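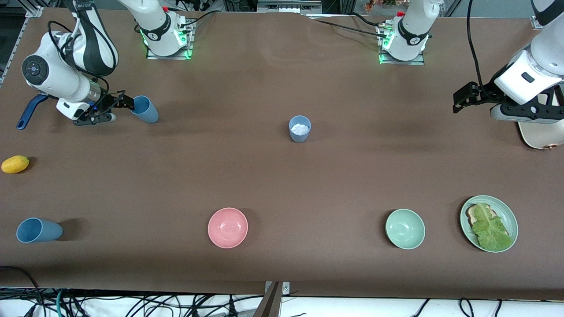 How a Swing Ride Works

A swing ride is a carnival ride with seats that hang on chains from a large round top. The top turns, and the seats move outward and upward. When the top slows down, the seats come back in.

The parts of the ride

In the middle is the tower, a thick steel column. It stands on a base that spreads the weight over the ground. At a traveling carnival the ground may be grass or a parking lot, so the crew puts blocks under the base and checks it with a level before anything else goes up.

The round top is called the canopy. Inside it are long steel arms called sweeps, and the chains hang from them. The canopy sits on a large bearing, a ring packed with smooth steel rollers. The bearing lets the canopy turn while the tower stays still.

An electric motor does the turning. A motor shaft spins much faster than a swing ride should, so there is a gearbox between the motor and the canopy. The gearbox trades speed for turning force. The canopy ends up turning slowly but strongly.

Why the seats move outward

A moving object keeps going in a straight line unless a force changes its path. A seat on a swing ride would do this too if it were not attached to anything. The chains stop it. They pull the seat toward the middle the whole time, and this pull bends its path into a circle. A force that points to the center of a circle is called a centripetal force.

When the ride is stopped, the chains hang straight down. They only have to hold the seat up against gravity. Once the ride is turning, they have two jobs: holding the seat up and pulling it inward. A chain can only pull along its own length, so to do both jobs it must lean. The bottom end swings out and the chain makes a slope. The faster the ride turns, the more inward pull is needed and the more the chain leans.

Riders often say they feel pushed outward. What they feel is the seat pressing on them as it changes their direction.

Do heavy riders swing out less?

Many people expect this, but an empty seat and a full one lean at nearly the same angle. A heavier rider is pulled down harder by gravity, and also needs a stronger inward pull to travel in the circle. Both grow by the same amount, so the angle does not change. Wind can make a small difference, as a light, empty seat is easier to blow around.

The chains do notice the weight. Scientists measure force in newtons. A seat and rider with a mass of 80 kilograms together pull down with a force of 784 newtons when the ride is standing still. When it is turning, the total pull on the chains is larger. Each seat on the Lostard, a mid-sized swing ride, hangs on 4 chains that share the load.

Tilting rides

Some swing rides also tip the canopy to one side. The seats then rise on one half of the circle and drop on the other - this is the wave motion you may have seen from the ground. The turning speed can stay the same during the tilt.

Stopping

The operator does not stop the canopy suddenly. A sudden stop would leave the seats swinging forward on their chains. The motor slows the canopy a little at a time, the chains go back to hanging straight, and a brake holds the canopy still. The safety bars stay closed until then.

Try it with a string

Tie a rubber eraser tightly to a piece of string as long as your forearm. Go outside, away from people and windows. Hold the free end above your head and swing the eraser in a slow circle, then speed up. Watch the slope of the string at each speed. Repeat with two erasers tied together and compare.

Words to know

Bearing - a part that lets one piece turn smoothly against another.
Centripetal force - a force that points toward the center of a circle.
Newton - a unit for measuring force.
Sweep - one of the long arms that hold the chains.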